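Wrist cam arm drops the block on lift, intermittent

Gultley Bench Robotics Forum > Faults and Troubleshooting

songul_b
Posted July 13, 2026

We have a small bench arm doing pick and place on painted wooden cubes. Open the drawer, put the cube in, close the drawer. It ran fine in March. Now it drops the cube on the lift often enough that I can't leave it alone. Out of 700 logged cycles since the last service, 80 ended in a drop. Same cubes, same table, same program.

The gripper reports closed every time, even on the drops. The arm then goes up, travels to the drawer with nothing in it, does the release, and shuts the drawer. No fault gets raised. I only noticed because the next cycle shoved a second cube into the one still lying there.

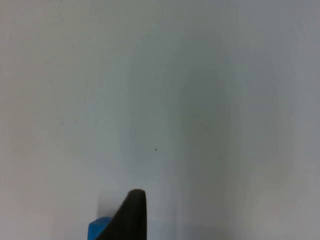 So far I have replaced the finger pads, cleaned everything with alcohol, re-zeroed the wrist and swapped the gripper cable. Grip force is at the default. The controller is a Fodurex and the gripper is a Grakberg, the older type without the force sensor. Any ideas before I send the gripper back?

Songül Başaran

tallpaul_mech

What does the position readback say at the end of the close? If it's the same number on good picks and bad ones, the controller isn't checking anything. It's just waiting for the move to finish. On the older Grakbergs "closed" only means the motor stopped.

songul_b

Good picks stop early, at the width of the cube. The bad ones I looked at also stop early, at nearly the same place. So it does have hold of something when it closes. It loses it after.

tallpaul_mech

Then I'd say force. The default is low. Turn it up a step and run it overnight.

n_masilela

Please don't run it overnight with the force turned up. You have a cell that will happily carry on after a failed pick, and that is the bigger problem here. A dropped block is a nuisance. An arm pushing a drawer shut with a block in the gap is how you strip a wrist joint. We did exactly that on our Doležal arm and it was out for 2 months.

Put a check after the lift first. Read the finger position again once the arm is clear of the table. If the fingers have gone past the cube width, stop and raise a fault. Then go looking for the cause.

Nokuthula Masilela

tallpaul_mech

It's a toy sized block. Nothing is getting stripped at that load.

n_masilela

The load isn't the block, it's the arm pressing against a jammed drawer until the following error limit trips. What's your limit set to, songul_b?

songul_b

Factory setting, and looking at it now, it's very wide. I'll bring it down.

I added the second read after the lift last night. It works. It stopped the cell on the first drop and the arm stayed parked above the table until I cleared it.
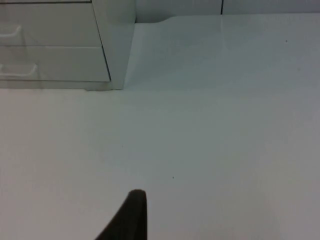
One thing I should have mentioned earlier. The drops aren't spread evenly through the run. They come in clumps, usually after the cell has been sitting idle for a while. The first few cycles after lunch are the worst. After that it can go a long time without a miss.

gearhead_ray

That changes things. Clumps after idle sounds like position, not force. If the arm sags a little while the brakes are on and you don't re-home, the first picks will be off to one side. You'd catch the cube near the tip of the finger and it would roll out on the way up. The readback would still look right, like you said.

Check where the finger sits next to the cube before it closes. Do it cold, then again after it has warmed up.

tallpaul_mech

Or the grease in the gripper is stiff when it's cold and you don't get full force. Same symptom. I still say try the force.

gearhead_ray

Could be. But she can measure the position in 5 minutes with a feeler gauge and it costs nothing.

songul_b

Measured it. After idle, the finger comes down noticeably further forward than it does once the arm has been moving. It's on the shoulder joint, and it goes away if I re-home. So gearhead_ray was right about where to look.

I have put a re-home at the start of any run where the cell has been idle, kept the check after the lift, and tightened the following error limit. Grip force is still at default. The steps I'm using now, in case someone searches for this later:

1. Re-home after any idle period, before the first pick.

2. Stop above the cube and compare the wrist camera view with the saved reference.

3. Go down beside the cube and pause before closing.
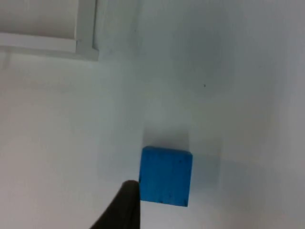

4. Close, and log the finger position.

5. Lift clear of the table and read the position again. Fault and stop if it's past cube width.

6. Only then move to the drawer.

n_masilela

Good. I'd add one more check before the drawer closes, but that list is a lot safer than what you had. Get the shoulder brake looked at too. Re-homing hides the sag, it doesn't fix it.

tallpaul_mech

Fair enough on the position. I'd still like to see one run with the force up a step, with somebody standing there.

songul_b

I can do that on Thursday with the stop button in my hand. The brake is going on the service request. I'll post the numbers when I have them.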